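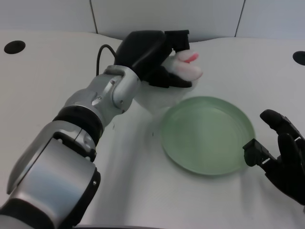
*White plush, green plate, and the two hands I've been writing house rules for.*

4/12/22

So I finally rewrote our bench rules! The old sheet had been taped up since November and it was two pages of "be careful" in different fonts, and I'd stopped reading it myself, so I can't blame anyone else for skipping it.

Quick background if you're new to the blog. I run tabletop pick-and-place work at Flidwood, mostly soft stuff, and we keep a log of every attempt. The log is at 874 entries now. I went back through the whole thing over two evenings (with way too much coffee) and tagged the ones where I couldn't tell what had gone on from the notes. There were 159 of those. Ouch.

The trouble is mostly wording. One person writes "placed" when the toy is on the plate, another writes "placed" when the fingers have opened, and a third waits until the arm has backed off. All fair readings, and all useless once you mix them in one column. So rule one is now a definition: an item is placed when it rests on the target and neither hand is touching it. If a bit of it hangs over the rim, it still counts, but you write "overhang" next to it.

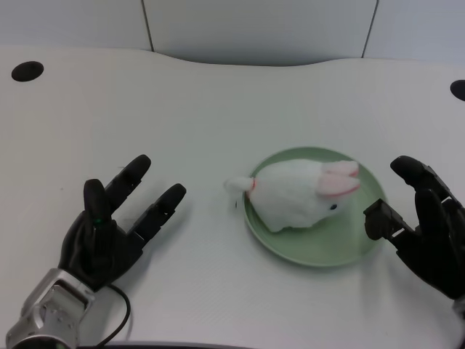

Ears, tails and ribbons get their own rule. I used to let people decide on the spot whether a floppy part over the rim was a miss, and we ended up with arguments in the comments field - some of them pretty long. Now you note which part it is and move on.

The rest of the sheet, more or less as it hangs on the wall:

- Check the cable loop at the wrist before you start. It needs slack through the full reach.
- Both hands stay open and still before anyone reaches onto the table. Say "reaching" out loud. Yes, even if you're alone.
- Wipe the tabletop between sets. Lint from plush gets everywhere.
- A set is 20 attempts. Don't stop at 17 and call it a set (you know who you are).
- No fixing an old log entry. Add a new line under it.

I borrowed that last one from a checklist that came with the Stendar bench we had years ago, and it's the best rule on the page.

What I haven't settled is speed. Dranumard, where I worked before, had one slow setting for everything and it drove me up the wall, but I did sleep fine! For now we run slow on any new item and go up a step after one clean set. If your shop does it some other way, leave me a comment. I still have 122 of those tagged entries to sort out, so I'll be at my desk for a while.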